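2023年10月26日
致：Talebi 资助项目组
自：Nesley 午餐盒循环使用项目
内容：第二阶段进展

各位好，

先报一个让我们高兴了好几天的数：从六月开始到上个结算日，装好送出去的午餐一共 3,542 份，全部用的是不锈钢分格饭盒，一次性餐盒一个都没用。申请书里写的第二阶段目标是 1,000 份。当时定得保守，因为谁也不知道孩子们愿不愿意把饭盒还回来，现在看，他们很愿意！

这份报告按做事的先后来写，有些地方会啰嗦，主要是装盒和盖子那两节，我们在这上面花的时间最多，学到的也最多。钱的部分放在后面，明细表另附。

## 饭盒本身

第一阶段我们试过三种饭盒，各有各的脾气。玻璃的太重，孩子背着走一段路就抱怨；塑料的轻，可是装过番茄和咖喱之后颜色洗不掉，气味也留着；最后留下的是 Disik 这边帮我们订的不锈钢款，长方形，圆角，口沿是卷边的，中间一道金属隔板把盒子分成一大一小两格。

这种盒子我们越用越喜欢。圆角好洗，海绵一转就过去了，不像以前那种直角的，角里总卡着米粒，要拿筷子去抠。卷边摸着不割手，盖子也压得稳。钢面当然会花，用了一阵之后内壁上全是细细的划痕，有几位家长问过是不是该换了，我们的答复是不用，划痕不影响盛饭，换下来反而浪费。

大小两格的比例起初有争论。厨房里有人想要三格，说主食、荤菜、蔬菜各归各的，看着整齐。我们拿了样品来装，三格的每一格都太窄，勺子进不去，饭要用手往里按，速度慢了一大截。两格的就从容得多：大格放主菜和饭，小格放蔬菜或者水果，有汤汁的一律进大格。后来大家也不再提三格了，样品洗干净放在柜子顶上，现在拿来装橡皮筋和标签纸，倒是挺好用。

饭盒丢失的情况也要如实讲。这一阶段没有回来的盒子是 18 只，其中大部分是在假期前后那段时间不见的，孩子带回家，过完假就忘了。我们给各班发了一张小纸条提醒，字很少，画了一个饭盒，之后陆续有盒子从书包底下、奶奶家的碗柜里冒出来。有一只送回来的时候里面装着一盒扣子，洗得干干净净，扣子我们也还回去了。

## 盖子和密封圈

如果只能在这份报告里讲一件事，我会讲密封圈。

盖子内侧嵌着一圈橡胶密封圈，橙色的。第一个月我们收到的意见几乎全跟它有关：漏汤、有味道、盖不上。我们一度以为是盖子的质量问题，还给 Disik 写了一封语气不太好的邮件（后来又写了一封道歉的）。真正的原因在洗碗间。密封圈要从槽里取出来洗，洗完晾透再装回去，可是忙的时候大家会连着盖子一起冲一冲就算了，槽里积了水和油，过两天当然有味道。取出来洗的那些呢，装回去的时候又容易拧，拧了半圈的密封圈看上去好好的，一倒就漏。

我们改了几件小事：

- 密封圈单独用一只网袋收，洗的时候连网袋一起泡。
- 盖子晾的时候内面朝上，平放，不叠。
- 装回密封圈时先按四个圆角，再顺着长边捋一遍。
- 每天装盒前先把盖子在台面上摆开，内面朝上，看一眼圈有没有翘。

最后一条是洗碗间自己想出来的，效果特别好。橙色的圈嵌在深色的盖子里，哪里鼓起来一眼就能看见，比摸快得多。以前我们还担心这个颜色太跳，现在完全改主意了，下一批如果有灰色的和橙色的可选，我们还要橙色。

晾架也重新做过。原来的架子是给盘子用的，盖子插进去会滑下来，边缘磕在铁条上，有几只的边已经磕毛了。新的架子间距宽一些，底下铺了布，盖子平放在上面。占地方，这是它唯一的缺点。洗碗间本来就窄，两个人错身要侧着走，现在多了一排架子，推车要从后门绕。我们想过把架子挂到墙上，量了一下，窗台挡着，只好先这样。

## 装盒台

装盒台从厨房搬到了隔壁那间，这是第二阶段改动最大的一件事，也是效果最明显的。

厨房里热，人多，锅和案板挤在一起，饭盒打开放着，旁边有人切葱，葱花就飞进去。搬过来之后，台面是浅米色的，干净不干净一看便知，掉一粒米、滴一滴酱都藏不住。刚搬的时候有人嫌颜色太浅，老要擦，擦了一个星期就不嫌了，因为擦得勤，收工的时候反而不用大洗。后面挂了浅色的布，把堆杂物的那一头隔开，干活的时候眼睛清静很多。

台上的摆法也定了下来：盒身在左，盖子打开后放在右手边，内面朝上。听起来是芝麻大的事，可是一旦每个人都这么摆，换班的时候就不用问了，接过来就能往下装。以前有人把盖子扣着放，密封圈贴着台面，沾了东西再盖回去，早先有几次异味就是这么来的。

装的顺序，我们试过好多种。现在的做法是先放占地方的、有形状的，比如香肠、鸡腿、煎蛋，再填饭，最后放小格。香肠整根放的时候斜着摆在大格里，直着放有时候会顶到盒壁，盖的时候把它压断。小一点的孩子那几盒，香肠一律切开，这件事在单子上用红笔写着，装盒的人要先看单子再动手。

练习的时候我们一次只放一样东西，先把位置放准，再加第二样。新来的人特别喜欢一上来就把整盒装满，装完发现盖不上，又往外掏，菜的样子就不好看了。一样一样来，慢两天，后面就快。

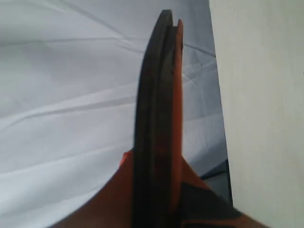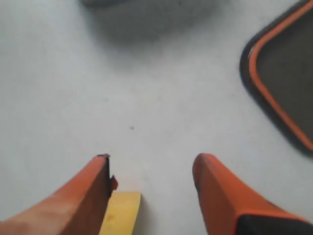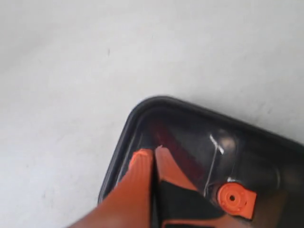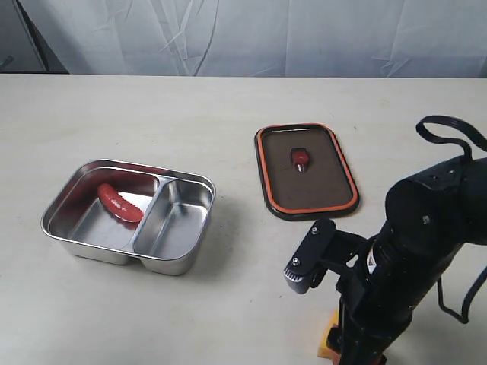 Yurii Bondarchuk 读完装盒这一节的初稿后提了一个意见，他认为我们把小格想得太简单了：“大格谁都会装，难的是小格。水果出水，腌菜也出水，隔板挡得住菜，挡不住味道。你们应该把什么东西可以放小格写成单子，贴在墙上，别靠记性。”他还建议把橘子从小格里拿掉，整只单独发，理由是剥好的橘子到中午已经没人想吃了。

这个意见我们收下了，单子正在写。初稿在厨房里传了一圈，回来的时候边上全是铅笔字，意见比正文还长。煮玉米能不能放小格，就吵了一个下午。目前的结论是可以，但要切成短段，沥过水，立着放。黄瓜条可以，要当天切。葡萄可以，给小孩子的要对半剖开。腌菜暂时不放，等找到合适的小盒再说。橘子按 Yurii 的意思，整只发。

## 菜单

菜单每两周轮一次，这一阶段轮得比较顺。受欢迎的程度跟我们预想的差得很远。我们以为鸡腿会是第一，结果孩子们最惦记的是土豆炖牛肉，还有就是煎蛋，只要那天有煎蛋，回来的盒子总是空的。香肠也受欢迎，不过我们有意控制，两周里只出现一次，家长那边有人希望少放加工肉，我们觉得有道理。

蔬菜还是老问题。整块的西兰花剩得多，切碎拌在饭里就吃得掉；胡萝卜生的比熟的受欢迎，切成条最好。菠菜我们几乎放弃了，焯过水再放进饭盒，到打开的时候颜色发暗，看着没有食欲。有个家长来信建议做成菠菜蛋饼，我们试了一次，反应很好！下一轮菜单里会正式加进去。

米饭的软硬也调过。刚出锅的饭趁热压进盒里，盖上盖子之后水汽散不出去，打开时上面一层是湿的。现在饭盛出来先摊开晾一会儿再装，多一道手续，口感好了不少。厨房为此添了两只大平盘，钱不多，列在附表的杂项里。

剩菜的记录从这一阶段开始做，方式很土：盒子回来，洗之前看一眼，在纸上画记号，空的画圈，剩一点的画半圈，几乎没动的画叉。我们没有称重，称重太慢，洗碗间也没有地方放秤。画圈已经够用了，翻一翻就知道哪天的菜不对胃口。叉最多的一天是鱼丸配冬瓜，那道菜已经从菜单上拿掉了。做菜的人有点难过，她自己很爱吃，所以我们答应她在员工餐里保留。

## 送和收

送餐路线现在固定为两条，一条走 Jamum 那边的学校，另一条绕河边。Jamum 这条早上堵得厉害，改成提前出门之后基本没有迟到过。河边那条路况差，有一段碎石路，颠得很，最早漏汤的投诉有一半出在这条线上。除了密封圈的事，我们还在箱底垫了一层厚毛毡，盒子码进去之后上面再压一块，横竖都卡住，不让它晃。毛毡脏了可以拆下来洗，晾半天就干。

接收方从最初的几个班扩展到现在的 44 个班。扩得比计划快，说实话中间有一阵子手忙脚乱，名单天天变，今天多两份，明天少一份，过敏的孩子名单尤其要小心。我们后来把过敏餐的盒子单独做了标记，盖子上贴一条宽胶带，写名字和忌口，由专人装、专人交到老师手里，中间不经过别人。这套做法从实行到现在没有出过差错，我们会一直坚持，哪怕人手再紧。

回收是我们原先最没把握的一环，做下来却是最有意思的一环。各班自己想办法，有的班让值日生收，有的班老师把箱子放在门口，孩子出去的时候顺手丢进去。有一个班在箱子上画了一张大嘴，盒子从嘴里塞进去，据说那个班从来不少盒子。我们把这个主意告诉了其他班，现在各式各样的嘴都有了，还有一只鳄鱼。

孩子还盒子的时候，多半已经自己把剩渣倒掉了。这一点我们没有要求过，是老师们带出来的习惯，替洗碗间省了很多事。在这里特别感谢他们。

## 人手和培训

这一阶段厨房的固定人手没有增加，装盒这边添了半天班的位置，主要在上午。培训从原来的跟班学改成了先在装盒台上单独练，练的内容就是前面写的那些：开盖、放盖、看圈、放主菜、填饭、放小格、盖盖。我们发现盖盖子反而是最需要练的，四角没有压实就去扣，扣得上，也提得起来，一侧着放就漏。

练的时候我们让新人把盖好的盒子装上水，倒过来拿着，数到十。漏了就打开看是哪个角。这个办法很笨，可是每个人试过一次之后都记得住，以后盖盖子手上自然就有数了。第一次不漏的人大家会鼓掌，已经成了惯例。

手册的第二版写好了，薄薄一本，图多字少，封面防水。第一版写得太长，放在架子上没有人翻。第二版里每一页只讲一件事，字印得大，站着也能看清。如果项目组需要，我们可以寄几本过去。

## 经费使用

总的来说，支出在预算之内，分项有几处调整，明细见附表，这里讲讲原因。

饭盒和盖子这一项略有结余，因为丢失和损坏比预估的少。结余的部分，我们希望用来买备用密封圈。密封圈是整套东西里最先老化的部分，盒身看样子还能用很多年，圈用久了会发硬，发硬就压不紧。我们已经问过 Disik，圈可以单买，不必连盖子一起换，这对我们是个很好的消息。

装盒台搬迁和晾架超了一点，主要超在木工和布料上。超出的部分从培训项里挪，培训这次基本是内部做的，没有请外面的人，花得比预想的少。

油费涨了，河边那条线绕得远，影响最大。我们在考虑跟另一家同路的送菜车合作，让他们早上顺便捎几箱，还在谈，没有定。

水费也比以前高，主要是泡密封圈的缘故。我们试着把泡圈的水留下来冲地，省下多少还看不出来，等下一次账单。

## 还没有解决的

有几件事需要继续做，也想听听项目组的看法。

一是保温。不锈钢单层盒不保温，装进去的饭到中午是温吞的，天冷以后会更明显。现在靠箱子保温，箱盖开得勤，效果打折扣。我们看过双层的盒子，重，也贵，而且圆角做得不好，洗起来麻烦。目前倾向于先改进箱子，加一层内胆，同时把装盒时间往后推，让饭在盒里待的时间短一些。

二是小格的尺寸。高年级的孩子反映蔬菜太少，低年级的反映太多，同一种盒子很难两边讨好。有人提议高年级把蔬菜放大格，跟饭并排，小格专放水果。下一轮菜单会在几个班里先试，看看回来的盒子画圈多不多。

三是标签。纸标签泡水之后会在盖子上留一层胶，要用油擦，很费功夫。可以水洗的标签试了两种，一种贴不牢，一种揭不下来。还在找。

四是假期里盒子怎么办。我们想在放假前统一收回，趁这段时间把所有密封圈取下来检查一遍，该换的换，隔板根部容易积垢的地方也用小刷子彻底刷一次。这件事需要几个整天，人手要提前排。

## 下一阶段

下一阶段的重点是把现在的量稳住，暂时不再增加班级。排队想加入的学校有好几所，我们已经请他们等一等，等保温箱的事有了眉目再开。我们宁愿让现在的孩子吃上热一点的饭。

另外想办一次开放日，请家长到装盒台来，自己给孩子装一盒。有好几位家长主动问过，厨房的人也很期待，已经有人在讨论那天要做什么菜了，土豆炖牛肉的呼声最高。项目组如果有空，非常欢迎一起来，袖子卷起来，围裙我们准备。

附件：支出明细表、两周菜单、装盒手册第二版（扫描件）、回收盒记录样张。过敏餐名单涉及孩子的个人情况，没有附上，如需核对请来办公室查看。

Nesley 午餐盒循环使用项目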